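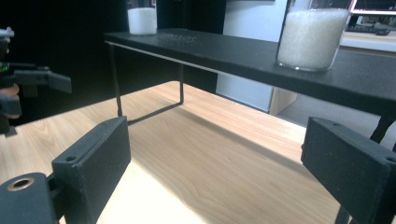

Carnura, the food packing company in Pernesport, has started to teach its machines the jobs that its staff have done by hand for years. Since December, people from the spice and dry goods line spend part of each shift at a training table, where they hold a pair of black grippers and repeat ordinary tasks. One of the tasks uses two glass containers of white granules on a low black shelf, the smaller one near the back and the wider one closer to the worker. The movements are recorded and later used to program the robot arms, which are supplied by Flindow.

The company says that 1,737 recordings are finished and that 925 of them were good enough to keep. Two arms should be working on the line by winter. They will do the filling and moving of small jars, the part of the work which causes the most sore wrists.

For the 14 people on the line, the change is already noticeable. Valquíria Rocha, line leader at the Paiva Street site, said her colleagues were nervous at first and some still are.

"We asked in the first meeting if we are training our own replacement," she said. "The answer was no, and we asked to have it on paper. Now we have it on paper, but only for two years."

Under the agreement, no position will be cut in this period, and workers receive a higher hourly rate for the time at the training table. Rocha said the table is quieter than the line, but it is tiring in another way – you must move slowly and keep your attention on small things, like grains that fall on the shelf between the containers.

Some staff have asked for shorter turns with the grippers, and a trial of this starts next month. Carnura has not decided yet who will look after the arms when they are installed. Rocha wants these jobs to be offered first to people from the line, with paid training during working hours.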